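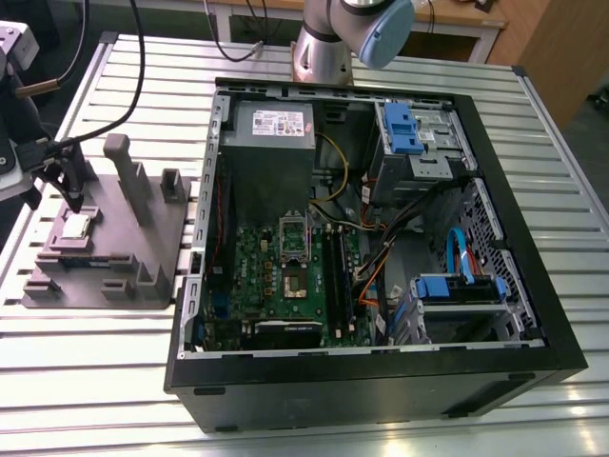 Robot arms coming to our refurb bench. What happens to the people on it?

Posted in Work and Trades, October 2020

I work at a place that takes in ex-office desktops, strips them, tests the parts and puts them back together for resale. Mostly Dells, because offices love a Dell. I've been opening cases for longer than I'd like to type.

Management has signed up with an outfit called Tisetti to put arms on part of the line. The plan is that the arms do processors and memory, and we do "everything requiring judgement", which I suspect means cables and dust. There was a slide with a rising arrow on it. There were also muffins, so I knew it was serious.

We've been told no jobs will go. We have not been told what the jobs will be. Has anyone here been through this on small, fiddly work like ours? I've read plenty about car plants and it's no help. I want to know what the day is like afterwards, and what I should be asking for while they're still buying muffins.

bench_goblin

Been through it, at a repair centre that used a system called Cevex. We had 2 arms and they're both still there, as am I.

The first thing that changes is that everything gets an address. At a human bench you put the processor down wherever there's a clear patch and remember it's next to your tea. With an arm, every part has a pocket on a board, and the part goes in the pocket, square, every time. Our first month was largely spent learning to put things down properly, at my age.

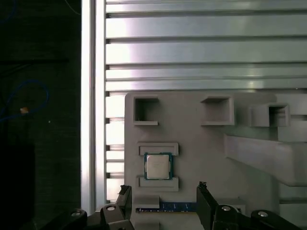

Processor station between its two rails, with a memory module in the long slot underneath.

The second thing is that your hands get a rest and your head doesn't. I used to be able to swap memory and plan dinner. Now I load boards, look over what comes back, and deal with whatever the arm has decided it can't do. The odd ones all come to you: the bent pin, the latch some previous owner glued. You'll never again get a nice easy run of 30 identical towers, and I did miss those. They were practically a holiday.

My thumbs are much better, I'll give it that. Years of stiff memory clips had done them no favours.

What to ask for:

Training on the clearing and restarting side, in paid hours and written down. If only the supplier can restart the thing, you'll spend your afternoons watching it and being asked why you're watching it.

A new job title with a new pay grade. We got the duties straight away and the grade the following May, after a good deal of whingeing.

A say in where the fixtures sit. Ours were laid out to suit the arm's reach, and everyone under average height had to lean across the table to load them. It took 3 goes to get that changed.

Find out what they're counting, too. Ours counted stops per shift and then put the operator's name beside them, as though I'd personally glued the latch.

harbour_solder

Robots will take all the jobs, mate. Get a forklift ticket.

tritov_fan88

Forklifts are being automated too, sorry to say.

I'm on the other side of this, I do setup work for a small integrator (Harahap, you won't have heard of us). Agree with most of what harbour_solder wrote. I'd add that the people at the bench know things that aren't in any manual, like which models have a cable in the way or which drive latches snap if you look at them sideways. We need that knowledge, and we're terrible at asking for it. It usually gets handed over for free at the coffee machine.

So get it on the books. Ask for 4 hours a week set aside for the setup period, with your name on the notes. When the supplier's invoice says "process knowledge", you'll want your manager to remember where it came from.

Also ask who covers the bench when the arms are down. If the answer is "you, at the old speed, with the old targets", keep your thumbs in shape.

offset_and_shim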